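Virkilwood swap shelf, round-up

Right, quick one this month as the newsletter has to go off by 9pm and I've only just sat down. Thanks to everyone who sent things in. If yours isn't here it's either in the next one or I've lost it, so nudge me.

Seeds first. The April swap went well, very well in fact, we were still packing up when the hall lights went off. 102 packets handed over and hardly any left at the end. Beans went quickest. Then tomatoes, then anything with a picture drawn on the envelope (well done Ruddock Lane lot, lovely sweet peas). Nobody wanted the turnips. They're in the tin by the door if you change your mind.

A plea about labels. Please, PLEASE write the year on. We had 28 packets with no date at all and some that just said "beans, Gran's". Lovely, but are they climbing? Dwarf? Do you eat the pod? If you took the "Gran's" ones home and they come up, let us know what they are. Pencil is better than felt tip, felt tip fades on the windowsill and you end up with a blank bit of paper and a mystery.

Parsnips: fresh seed every year. I know people say they got a second year out of theirs. I never have.
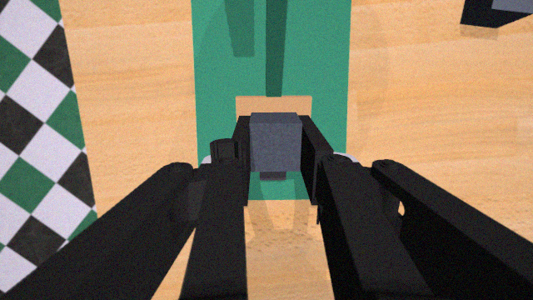
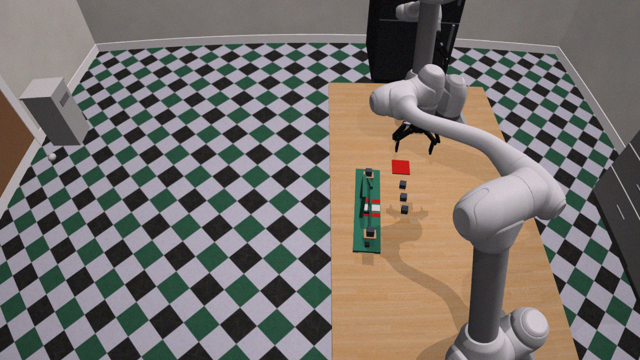
Words: Aroha Lowther
Virkilwood Growers' Newsletter, Spring

Saving your own, then. Several of you asked for a reminder before the season gets away from us, so very short version. Peas and French beans are the ones to start with. They mostly pollinate themselves so you get what you sowed. Pick one or two good plants now-ish, tie a bit of wool round them, and leave them ALONE. No picking for tea. Let the pods go brown and papery on the plant, and if it turns wet, pull the whole thing up and hang it in the shed.

Runners are a differnt matter, the bees get everywhere, so if next door is growing another sort you may get a mix. Nothing wrong with a mix. Just say so on the packet.

Squashes and courgettes, don't bother unless you're going to tape up flowers and hand pollinate. Ashton Fairweather did this last year and is happy to talk anyone through it, he has a lot to say on it, bring a flask.

Drying. Saucer, paper plate, old envelope left open, whatever. Not kitchen roll for tomatoes, they stick like mad. Out of the sun. Two weeks at least, longer if the weather's damp. A bean is ready when your thumbnail won't mark it. Then a jar with a lid, somewhere cool. Mice got into mine at the allotment, right through a plastic bag, so glass from now on.

Other bits

The blue pea we've been calling Aka is down to 5 seeds in the library box. Could whoever took the big envelope last spring please bring some back in the autumn. Would hate to lose it, tall as a house and good flavour if picked young.

Somebody left a green trowel and one glove. Left hand. I have them.

Hidik compost order: names to me before the end of the month, full bags only, no splitting this time as it took all afternoon. Pick up from the side gate as usual. Cash if poss.

Tea rota has 2 gaps in it for June. Not hard, kettle and biscuits, you need to be there at 10am to let people in.

Also the water butt behind the hall is leaking again, if anyone has a tap fitting spare please shout.

Next swap will be the autumn one, date when the hall gets back to me. Bring envelopes, we ran out and were folding them out of old parish magazines by the end. Cuttings welcome as well but in pots please, not carrier bags.

Aroha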